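Oficina > Entrevistas > Manutenção de células

Agosto. Texto: redação Plendholm

Relu Olteanu atende com o telefone preso no ombro. Está a apertar uma pinça. "Dois minutos", diz. Foram bastantes mais.

Cuida da célula de mesa da Womar, em Clodermont, desde a instalação. Um braço branco, uma garra, uma mesa de madeira clara. Trabalho dele: manter aquilo a pegar em coisas de cozinha sem as esmagar nem as deixar cair. "O braço dá pouco que fazer. A garra é que me come as manhãs."

A rotina começa antes das oito. Limpa os dedos da garra com um pano e álcool, abre e fecha em vazio, ouve. "Se raspa, paro. Não vale a pena calibrar por cima de sujidade." Depois o zero das juntas, depois a altura da mesa. A mesa, sim. Alguém se encosta, um pé cede, e a garra chega baixa demais.

O limite de velocidade em teste está em 245 milímetros por segundo. Já esteve em 300. Relu baixou-o depois de uma tigela partida e não tenciona voltar atras. "Queriam mais rápido. Eu queria menos cacos." 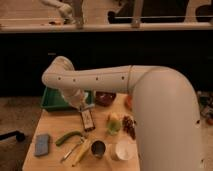 Os objectos ficam espalhados de propósito. Fruta, legumes, tigelas, um copo de metal, a esponja azul. Arrumados em fila, diz ele, o teste engana. "Uma caixa pequena em pé é do pior. Toca-se de lado e tomba. Se a garra vem torta um bocadinho, vê-se logo ali." Usa por isso as peças estreitas e altas para afinar o pulso, e só no fim passa às redondas.

E quando avaria? Pausa. Barulho de gaveta. O conector do pulso, responde, quase sempre. Cabo que dobra muitas vezes no mesmo sítio. Troca-o a cada 100 horas de uso, gasto ou não. A Langlois, que fornece as peças, acha exagero. "Eles vendem cabos e acham que eu compro de mais. Imagine."

Guarda um caderno, em papel. Folga de cada junta, binário de aperto, quem mexeu. Tentaram passá-lo para uma folha de cálculo e durou pouco, as luvas não se dão com o teclado. Mostrou uma página onde se lia apenas "pulso outra vez", sublinhado.

Sobre aprendizes: não os deixa tocar nos parafusos da flange na primeira semana. Primeiro vêem, depois limpam, depois apertam com a chave dinamométrica e ele ao lado. "Apertar a olho, nao. Comigo não."

Próxima tarefa, trocar as borrachas dos dedos. Já tinha o jogo novo em cima da bancada quando desligou.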